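Two grippers on the paper cup job

I've had the Stockdale and the Akudmont on the bench since July and kept putting off a proper comparison. The Parnent controller drives both, so the only thing changing between runs is what's bolted to the end of the arm. I set aside two evenings, one per gripper, with 50 attempts each and 100 all up.

The job was paper cups and carrot sticks. The arm picks up a cup, places it on the turntable, then puts carrot in it. I chose it because a paper cup has almost no stiffness at the rim and a fair bit at the base, and I wanted to see how each gripper coped with that. A ceramic mug tells you very little. Anything with reasonable friction will hold a mug.

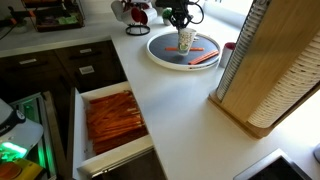
Grip force was the first thing to sort out. The controller lets you set a closing limit as a percentage, and the default on both grippers was far too high for paper. I started at 50 and worked down, and ended up at 30 for the Stockdale and a bit under that for the Akudmont. Hovering the cup just over the turntable before letting go was a useful check, as any slip or lean shows up against the dark surface underneath. I also left a couple of carrot sticks lying on the turntable so the planner had to deal with a spot that wasn't clear. The drawer full of them stayed open under the counter for the whole session, and the arm had to keep its elbow out of the way of it.

The Stockdale closes quickly and stops hard. Its finger pads are narrow, and on a cup that means the load sits on a small patch of paper. Once I'd lowered the limit it stopped creasing them, but it then became fussy about where it made contact. A bit too high and the cup swung. A bit too low and the fingertips knocked the turntable.

The Akudmont is slower and a fair bit heavier, and I had to retune the payload settings before the wrist would settle. It spreads the load better. I could be sloppier with the approach and still get a decent hold.
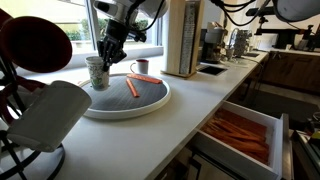
Cabling was a nuisance with either one. Both leave the mount at an awkward angle, and if you route them tight they tug when the wrist rolls past halfway. I gave them more slack and added a Flillum clip on the upper link. It's not tidy, but the drift in the wrist reading went away.

The wrist camera was worth the trouble of fitting. From the overhead view I couldn't tell a clean carrot drop from one where the gripper was leaning on the cup. Up close you can see what the fingers are touching. Its main drawback is that the gripper blocks a good part of the view, always on the same side, so I'd like to try it mounted a little further out.

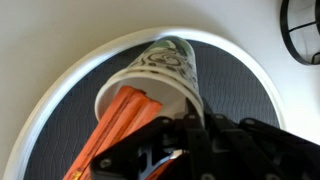

Wrist camera view: cup on its side, orange in the mouth of it, gripper in close.

For anyone choosing between the two, I'd take the Akudmont for paper and thin plastic, and the Stockdale for anything solid where speed matters. The Akudmont's software is the weaker of the pair. It lost its calibration 2 times and had to be homed again from the menu.

Next I'll swap the Stockdale's pads for something wider and run the same 50 again. If that fixes the contact problem I'll probably keep it on the arm, as the cycle time is much better. I'll put the settings files up once I've cleaned out the old comments.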